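MEDIA RELEASE
May
For immediate use

Citoldale bead drive reopens, boxes wanted by end of month

Prayer beads, bracelets, odd tassels. If they're sitting in a drawer, Citoldale wants them. The annual bead drive is back on at the McKinnon Street hall, doors from 9 am, and this year the target is 2000 strands and bracelets, up from 626 last time.

Everything donated gets sorted, checked for worn cord, restrung if needed and passed on to prayer groups, hospital chaplains and the craft tables at Ikell House. Wood, seed, glass, stone, all fine. Broken strands fine too, just bag the loose beads so they dont roll everywhere.

"Last year we had 38 boxes and most of them were one big knot," said drive organiser Etornam Acheampong. "Lay them flat. Please. A shallow box is best, old cardboard is no problem, we're not fussy about the colour or the condition of it."

Packing notes for donors:
Long strands go in first, tassel straight.
Bracelets on top or along the side.
No more than 2 layers per box.
Name and phone number on the lid if you want the box back.

Drop-off also at the Fisico shopfront, side door, ring the bell. Pick-ups can be aranged for anyone who can't get in.

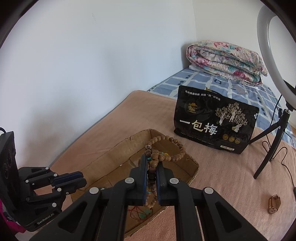
By Yavuz Uysal, Citoldale Bead Drive

Wooden beads with small turquoise accents and a red tassel, and a brown bracelet with one silver metal bead. Mixed pieces like these are welcome, no need to match. Colour sorting happens at the hall.

Media enquiries to Yavuz Uysal at the hall office, mornings best. Interviews with Etornam by request.

ENDS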